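Refurbished phones: what changed in our region this quarter

Since January, the refurbished counter in the Gatdale shop sells more phones than the new counter beside it. I did not expect to write this sentence so soon. When we began to follow used phones in this newsletter, they were a small corner of the market, mostly old models with a tired battery. Now many buyers come in and ask for a used phone first, and only look at the new ones if the color they want is missing.

Our readers sent us 183 reports about phones they bought used or refurbished in the last months. Thank you to all who wrote, also to those who wrote very long messages. It is not a scientific survey, and people who had trouble write more often than people who had none. Still, some things repeat so many times that I think they are worth telling.

The first is the battery. Most complaints are about it, and most of them come from phones sold with the words "battery tested." These words say very little. Tested can mean that the seller turned the phone on and it stayed on. Adov prints the battery health as a percentage on the receipt, and I wish that all sellers would do it. Roy gives the percentage only if you ask, and two readers were told by chat that the number is "good." Please ask again until you receive a figure in writing.
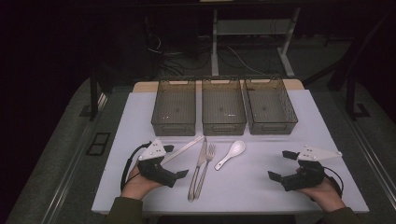

The second is the grading. Each shop has its own letters and words, and they do not match. Grade B at Zuvside allows scratches on the screen that you can feel with a fingernail. Grade B at Adov allows scratches only on the back and the sides. So a lower price for the same grade is maybe not a lower price at all. If you compare two offers, open the page where the grades are explained and read the line about the screen. It is usually at the very bottom, in small letters.

The third is the software support, and here I think buyers lose the most money. A phone can look like new and have a fresh battery, and still be near the end of its security updates. One reader bought a former top model from Roy and was very happy with the camera, then learned that the last update was already out. The phone works, but his bank app has started to show a warning when he opens it. Before you pay, search for the model on the maker's support page and look for the end date of updates. For a main phone, I would not buy anything with less than two years left.

About the warranty I can bring better news. Zuvside has made its warranty longer, and it is now 18 months for all grades, including the cheapest. The battery is covered too, if it falls under the level stated at the sale. Adov stays at one year. Roy also says one year, but the customer must pay the shipping for a return after the first month, and for a cheap phone this can be a big part of the price.
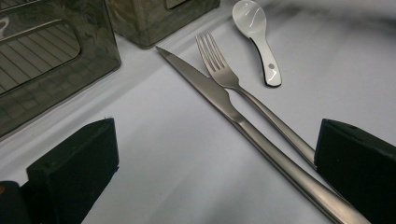 The prices themselves moved less than I thought. The Gatdale shop keeps a public list, and on the day I checked it there were 2374 used phones in stock, counting the warehouse. Models from two years ago lost a little of their price since autumn. Small phones did not lose anything, and a few became more expensive, because the makers have almost stopped producing them and people who like a small phone have no other place to go. If you own one in good condition and do not use it, now is a good time to sell.

For trade-in the difference between shops is still large. I asked for an offer for the same phone, with the same answers about its condition, and the best and the worst offer were 47 dollars apart. The best one came from Zuvside, as store credit. For cash, Adov was ahead. All of these offers are only valid until the shop has the phone in hand, so take clear pictures of the screen and the corners before you put it in the box, and keep them until the money has arrived.

In the next issue I will write about replacing the battery by yourself and at a repair counter. If you have done it with a phone that is more than three years old, please send me the model and the price you paid.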